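Garden rooms, sheds and outbuildings > Walls, ceilings and doors

Corrugated ceiling in a small workroom - leave it or board over?

saston_sue
Hello all, first proper post after lurking for ages. We've got a unit on the edge of Gerirport that we're turning into a workroom, and I've finally got the painting finished (white, white and more white). My other half wants to board over the ceiling, which is corrugated panels, and I want to leave it alone. I've grown really fond of the ribs! He says it looks like a bus shelter.

The quote for boarding, skimming and painting is 3000, and that's before anybody has touched the lights. I could do an awful lot with that money, starting with a decent workbench. 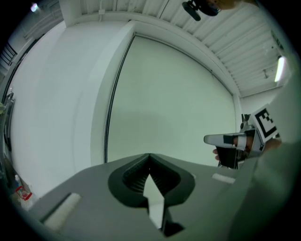

The other thing is the sliding door. It's a big pale panel, a sort of grey-green depending on the light, and I went round and round about painting it to match the wall. In the end I left it and I think it's lovely, but he wants that white as well. So that's two arguments for you to settle please.

telik
Leave the ceiling. I boarded mine four years ago and lost more height than I'd bargained for once the battens were up. I can touch it flat-handed now and I'm not tall.

mudlark77
Going to disagree with telik, sorry. What's above those panels? If it's a single skin with no insulation you'll roast in summer and get drips on your head in November. I had exactly that in my last place and ruined a whole box of paper. Boarding isn't only about looks.

saston_sue
Fair point mudlark, I should have said - there's insulation above, the landlord had it done before we moved in. We were in there all last winter and no drips. It's purely a looks thing, and a bit of noise when it rains, which I quite like and he doesn't.

mudlark77
Ah well, that changes things. I'd still board it for the noise, mind. Rain on ribbed panels drives me up the wall if I'm trying to listen to the radio.

oldplane
3000 for a small room sounds steep to me. I got all my boards and screws from Lightfoot for under 500 and did it over a couple of weekends with my brother-in-law. Hard on the neck though.

As for the door, leave it! A sliding door in the same white as the wall just disappears, and then every visitor stands there looking for it.

telik
Disagree on the door, paint it. All white makes a small room feel bigger. Clean the track out first or you'll get grit in your paint.

saston_sue
Ha, so it's one each on the door, no help at all! I've shown him the ceiling replies and he's gone quiet, so I think we'll live with the ribs until spring and see. oldplane, did you use ordinary plasterboard or the lighter stuff?

oldplane
Ordinary. Get the lighter stuff.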